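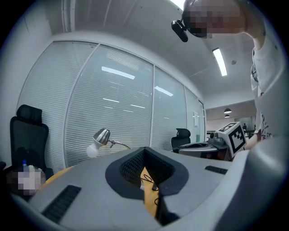
Bralten wine bar adds low-alcohol vermouth list ahead of winter

A wine bar in Bralten has put vermouth at the front of its menu for the colder months, with 10 bottles poured by the glass and a short list of mixed drinks built on them. The new list at Stindgate went into use on Mon 19 October and will stay in place through the end of December.

Owner Fouzia Dhanial said the change came out of what customers were already ordering. Over the summer, the bar sold a lot of vermouth and soda on the patio, and she expected those sales to drop off once the tables came inside. They held steady.

"People kept asking for it," Dhanial said. "They'd have one while they looked at the menu and then move on to wine, or they'd have one and go home. It suits a weeknight."

Vermouth is a wine that has been fortified with spirit and flavored with herbs, roots and spices. Most versions are stronger than table wine, but they are often served over ice with soda water or tonic, which brings the finished drink down. Dhanial's standard pour is 2 ounces of vermouth in a tall glass, topped with soda and finished with a slice of orange or a green olive.

The list is split into dry, white and red, with the red section the longest. It includes a house blend made for the bar by Bañuelos, a small producer that supplies several restaurants in the area. The blend starts with a light red wine and is flavored with wormwood, bitter orange peel, bay leaf and a little clove. It is sweeter than the dry bottles on the list but less sweet than most of the reds, and it is the only one that is also sold by the carafe.

Dhanial said she tasted 27 vermouths before settling on the final selection. Several of them she liked on their own but dropped after trying them with food.

"Some of them taste great at ten in the morning with nothing next to them," she said. "Then you put out a plate of anchovies and you can't taste the drink anymore. Or you can't taste the anchovies."

The kitchen has added a snack menu to go along with the list. It has marinated mussels, potato chips with hot sauce and lemon, fried almonds, pickled peppers, and a toast with soft cheese and quince. Anchovies are on it too, served with butter and bread. The regular dinner menu starts at its usual time and has not changed.

Mixed drinks are kept simple. One pairs dry vermouth with tonic and grapefruit. Another uses the house red with hot black tea, honey and lemon, and is served in a mug. There is also a vermouth and hard cider drink, made with dry cider from Visstead, the orchard on the river road. The bar had poured Visstead's cider on tap in past years and took it off last winter when the tap line was given over to beer. It is back in bottles.

The wine list is a little shorter as a result. Dhanial cut mostly from the heavier whites, which she said had been moving slowly, and kept the sparkling wines as they were. A few of the bottles taken off the list are being sold to go at a reduced price while they last.

Storage was the main practical concern. An open bottle of vermouth loses its flavor over time in the same way wine does, though more slowly, and it keeps better cold. The bar has set aside one refrigerator for open bottles, and each is marked with the date it was opened. Anything that goes past the limit is sent to the kitchen, where it is used in the mussels and in a pan sauce for the pork.

Dhanial gives the same advice to customers who want to keep a bottle at home. "Put it in the fridge and use it," she said. "A lot of people think they don't like vermouth. What they've had is a bottle that sat on a shelf over the stove for three years."

A tasting will be held at the bar on the first Sunday in December — four vermouths, poured plain and then with soda, with snacks between them. A member of the Bañuelos family will be there to talk about the house blend and to bring samples of the dried herbs that go into it. The session lasts 60 minutes and seats are limited to the back room. Reservations can be made at the bar or by phone. Guests must be 21 or older.

Visstead will also be selling its cider at the bar's front counter that afternoon, along with apple butter and late-season apples.

Dhanial has not decided whether the vermouth list will continue into the new year. She said the house blend will probably stay, but the rest depends on what her suppliers can deliver after the holidays. Stindgate is closed Mondays from November on, and opens at four on all other days.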